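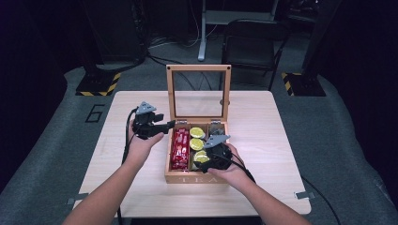 Buenas tardes a todos, y gracias por venir un jueves, que ya sé que cuesta. Saludar a I-hsuan antes de empezar, que me prestó media charla.

Lo de hoy va de sellos usados, los de andar por casa, y de cómo ordenarlos sin volverse loco. Contar lo de mi primera compra: un lote de 200 sellos sobre fragmento, pagado como si fueran joyas, y entre todos ellos 11 repetidos del mismo valor. (Pausa, aquí suelen reírse.) Le tengo cariño todavía a ese lote, no lo vendería.

Primera parte, el lavado. Agua templada, sin prisa, y los papeles de color siempre aparte, que destiñen. Secar boca abajo entre secantes y luego peso encima, una noche entera si se puede. Mencionar que Arash Amini prefiere guías de teléfono viejas — yo también, mientras queden.

Segunda parte, los matasellos. Pasar despacio. Un matasellos limpio, con fecha y localidad legibles, puede valer más la pena que el propio sello. Enseñar los seis de Stavasska y dejar que circulen por las mesas, con pinzas, por favor.

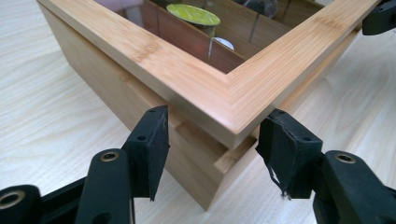 Caja de bambú con tapa, detalle de la esquina.

Tercera parte, guardar. Clasificadores de pie, nunca tumbados ni apretados, y lejos de la pared que da a la calle. Si preguntan por los álbumes Kendum, decir que a mí me van bien pero que las hojas nuevas son más finas que las de antes.

Turno de preguntas. Recordar que en enero hay intercambio y que cada uno traiga sus repetidos en sobres, con el país escrito fuera.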